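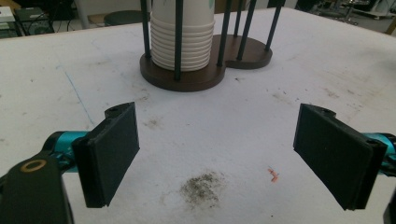 Collecting Hand-Guided Examples for a Cup Handling Task

Project report, Limel group, autumn term

1. Aim of the project

The aim of our project was to prepare a set of examples from which a learning system can be trained to handle paper cups. The task sounds easy for a person. For a gripper it is more difficult, because a paper cup is light, its wall bends under small pressure, and cups in a stack like to stay together.

We decided to divide the task in 2 parts. In the first part, one cup is taken from the stack in the dispenser. In the second part, the cup is passed between two grippers. Each part was recorded separately, so that a bad ending of one part does not spoil a good example of the other.

2. Method

All examples were made with hand-held grippers. The operator holds the tool, opens and closes the fingers by hand, and the camera on the tool records what the fingers meet. We chose this method after reading the earlier report of the Dalum group, who moved a full arm by remote control and found it slow.

Before the recording we agreed on these rules:

Start each example with the fingers fully open.
Approach the cup slowly and do not stop in the middle of the movement.
Close only until the cup is held. If the rim is bent, throw the cup away and mark the example as failed.
Say the example number aloud before starting.

The last rule was added in November, when we had lost the order of one whole afternoon.

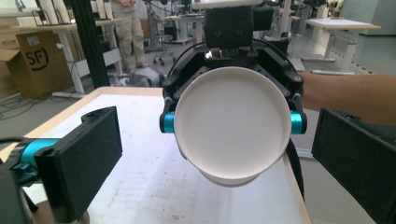
Figure 1. A paper cup held by one gripper, seen from the camera on the second gripper.

3. Results

In total we recorded 816 examples. After checking them we removed 31. Most of the removed ones had a wrong start position, and in a few the operator had waited so long that the example was mostly standing still. The failed grasps were not removed – we kept them under a separate label, as the Jusach guidelines for our course recommend.

The passing part was harder to record than the taking part. When the cup is held at the rim from both sides, the second gripper has little free place to take it. We tried to come from the front and from below. Coming from the front gave a better view of the opening, but the fingers of the two tools touched more often.

4. Problems

The white cups on the white table were not easy for our first labeling script, which searched for the rim by contrast. We replaced it with the labeling tool from Sandhu and corrected the remaining labels by hand. This took us two weeks that were not in the plan.

We also noticed that each operator has an own style. One closes the fingers fast, another one very gently. We do not know yet if this variation helps the training or disturbs it. The operator code is saved with every example, so it can be tested in the spring.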